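Gurkeck Small Nightstand: Two Months In

Rating: 3 out of 5

I went into this one expecting to dislike it. The Gurkeck listing calls it a "multi-use bedside companion," and in my experience anything with multi-use in the name does one job badly and skips the rest. But I needed something small for the corner by the window, it was on sale at Flondgate for $100, and the Eichhorn one I wanted had been out of stock for weeks.

I don't keep it by a bed. It holds the iron, a cloth and whatever else lands there, so judge my comments with that in mind.

The wood

The color is a light honey tone, close to the sample chip in the store but more orange once the afternoon gets going. The top is smooth with a slight shine. I would have picked a flatter finish if they sold one, because this one shows every fingerprint when the sun comes in low. The listing says "hand-selected grain." I'd love to know whose hand and what got rejected.

Assembly took me 30 minutes on a Saturday. The instructions have 13 steps and step 9 is wrong, or at least the drawing is upside down. Apostolos Lazaridis, who reviews furniture for the Clarkunwood newsletter, complained about the same page last November, so they've had plenty of time to fix it.

Room on top

It's small. I keep a folded white cloth under part of whatever I put down, mostly to protect the finish, and with the iron on the left there isn't a lot of space to spare. The cord has to go somewhere too, and on a top this size that means over the front edge. If you want a lamp, a book and a glass of water, measure first. Then measure again, with the lamp.

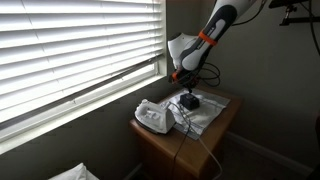 The corner test

Where it does well is fitting into a tight spot. My old table was two inches too wide for that corner and stuck out past the window trim, and I banged my hip on it for years. The Gurkeck tucks in just below the window and leaves the blinds alone. The top has softly rounded edges, and my hip has noticed.

What I can't tell you is how the finish will hold up to daylight.

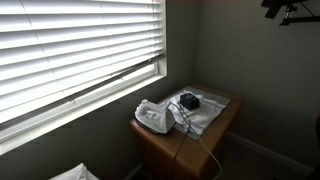

The company promises it won't fade, but the warranty card leaves sun damage out entirely, and I know which of those I believe. After two months I see no change. Ask me in a year.

Would I buy it again? At $100, probably. At the regular price, no, I'd wait for the Eichhorn to come back. Three stars, and I'd have gone to three and a half if somebody had turned that drawing the right way up.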